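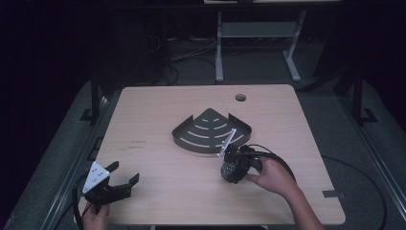 Black metal corner shelf on a light wood table.

Right, the Zemcombe summer draw. Several of you have asked if it's worth a go and I've now read the terms, all of them, with a cup of tea and then a second cup of tea. Thread.

The pitch: tickets are £4. First prize is a "luxury weekend for two" at the Mahuika Hotel on the front at Zemcombe. Second is a £300 dining voucher for the hotel restaurant. Third is a Tiltent family tent. The draw is run by Ziltbridge, who do these for hotels and holiday parks.

I've got nothing against a raffle. I buy a strip at every school fair and have a cupboard of bath salts to show for it. But when there's a company in the middle and a sign-up page I want to know what I'm getting.

First thing. "Luxury weekend". I assumed Friday and Saturday nights, as I think most people would. Clause 6 says two consecutive nights "between Sunday and Thursday inclusive". So it's a weekend in the sense that you'll be there for Sunday tea, if you pick Sunday.

I did wonder if that was a typo. Emailed Ziltbridge. The reply said "weekend" was used "in the leisure sense". I've read that back a few times and I'm no further on.

Second thing, dates. The prize is valid for 365 days, lovely. Excluded: all school holidays, bank holiday weeks, the Christmas fortnight, and "periods of high demand as determined by the hotel". At a seaside hotel. So as far as I can tell, you're going in November or you're going in the second half of January.

Some people like the seaside in January! I'm one of them, it's the best time to see it. I'd just rather be told than find it out on the phone to reservations.

And the 365 days run from the date of the draw. They don't run from when you get your certificate. Clause 9 gives them up to eight weeks to post it out. I'd want that the other way round before I bought a ticket.

Breakfast is included. Parking isn't. The website for the hotel lists parking as a nightly charge and says spaces can't be reserved, so even the winner is circling the block behind the bandstand with everybody else.

Second prize, the £300 voucher. I thought this might be the good one. It's to be spent in a single visit, no change given, food only, drinks excluded.

Had a look at the Mahuika menu. Even with starters, puddings and the fancy bread, two of us would struggle to get near £300 without wine. You'd have to bring a table of friends, who would then all be buying drinks. I'm sure that hadn't crossed anyone's mind.

Third prize, the Tiltent. No complaints about a tent. The page calls it "the Tiltent" all the way through, but they make more than one and the terms say "model subject to availability". Could be the big one with the bedrooms in it. Could be the one you'd put a bike under.

Someone's replied that I'm being mean and it's only £4. Fair. I spend more than that on a sandwich. But let's do the sums anyway.

Last summer's results page is still up if you scroll far enough. It says 1505 tickets sold, same ticket price. That's a bit over six grand taken in. Same hotel, same first prize, and a smaller voucher.

Now, a midweek room in January costs the hotel next to nothing if it would have been empty. The voucher costs them whatever the ingredients cost. The tent presumably costs somebody something. I can't make that lot come anywhere near six grand, and I was being generous with the tent.

"It's for charity though." Is it? The page says it's "in support of local good causes". It doesn't name one. I asked which, and how much of each ticket goes to them. I was told "a proportion of proceeds after costs". I asked what the costs were. Haven't heard back on that one.

To be clear, I'm not saying anything dodgy is going on. It may all be perfectly above board and just badly written. I've seen plenty of honest raffles with dreadful paperwork. I'm saying I can't tell from the page, and I did try.

Also buried in the form: the tick box for marketing is ticked already. It covers Ziltbridge and "selected travel and lifestyle partners". If you do enter, untick it. I'd use an old email address too.

Somebody asked about the postal entry. Yes, there is a free route, well spotted. Clause 14. Plain postcard, one entry per card, name and address and a phone number. With what a stamp costs these days it's still cheaper than the ticket, and you dodge the tick box altogether.

The postal address in clause 14 has a different postcode from the one at the foot of the page. I've asked them which is right. If you're sending a card I'd hold off until they answer.

Few replies to catch up on.

Yes, I've stayed at the Mahuika. Paid for it, in April. Room was fine, bed was good, shower had opinions. The breakfast really was excellent and I'd go back for the kippers. My grumble is with the draw and I've no quarrel with the hotel staff, who were kind about a lost glove.

No, I don't know anyone who has won. The results page gives a surname initial and a county for each winner, which is common enough for privacy. I'd be very glad to hear from a past winner. If you've been on the leisure-sense weekend, please tell me what you got and when they let you go.

Yes, you can pass the prize to someone else, but only if you ask before the certificate is issued, and there's an admin fee. Clause 11. The amount of the fee isn't given.

No, there's no cash alternative. I wouldn't expect one with this sort of thing and I don't hold it against them.

Would I enter? By postcard, maybe, once they've sorted the address. For £4, no. I'd sooner put that in the lifeboat tin by the harbour steps, where at least I know whose tin it is.

If you're still keen, read clauses 6, 9, 11 and 14 before you pay. The link to the terms is in pale grey under the big orange button. On my phone I had to turn it sideways to find it.

Update, teatime: Ziltbridge have written back about the postcode. The one in clause 14 is "from a previous promotion" and they'll be correcting it. Use the one at the foot of the page. Still no word on the good causes. I've asked again and will add it here if they reply.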